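Crumbs around the scroll wheel, how to get them out?
Renato Barrientos
2022-08-15
My wired mouse skips when I scroll and I don't want to open it. Is brushing enough? 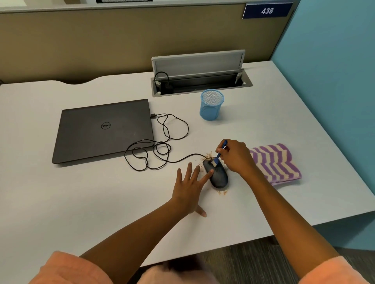 Elīna Lūse
Start by unplugging it. Hold the mouse still with your free hand, then use a small brush with soft bristles near the wheel. A white desk like this one shows the crumbs well, so wipe those up before you go on.

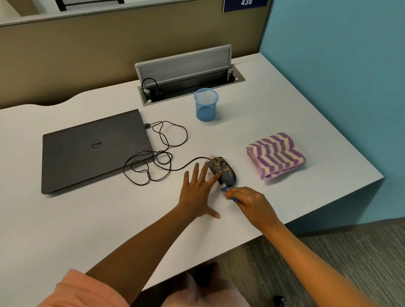
Can I use water on it?
Keep water out of the wheel slot. A barely damp cloth is fine for the shell.

Damián Cabral
Mine skipped till I blew it out with canned air. 15 bucks for a new one otherwise.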